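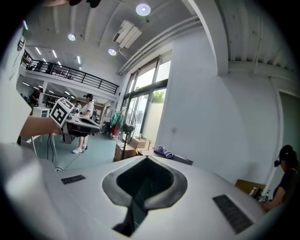 Since July I am the one who keeps the shopping list for our hand-held grippers, and I want to write down how the budget went before I forget it.

We began with two quotes. Manusine asked 370 euros for each gripper, with the marker cube already mounted. Grater asked 232, but the cube, the cables and the rubber pads were separate lines, and those came to 124 more. So the real difference was only 14 euros a piece. I had told everybody it was much bigger – my mistake, I read only the first page.

We need 16 of them, eight pairs. I took Manusine for the first half and left the second half open until autumn. Shipping to Khúc, where we have our hall, is paid per parcel, so I asked them to pack four grippers in one box.

The small things are what I forgot. Spare ribbed pads should have their own line in the budget, and so should cables, stands and a cabinet that can be locked. I also did not plan for head straps in more than one size, and we had to order again on a Saturday with the express price.

For the software we stay with Cokness one more year. The licence is paid per seat and we have too many seats, but I can change this only at renewal.

Next I must ask for prices on storage cases. If you have bought some that fit a gripper with the cube still on top, please write me in the comments which ones.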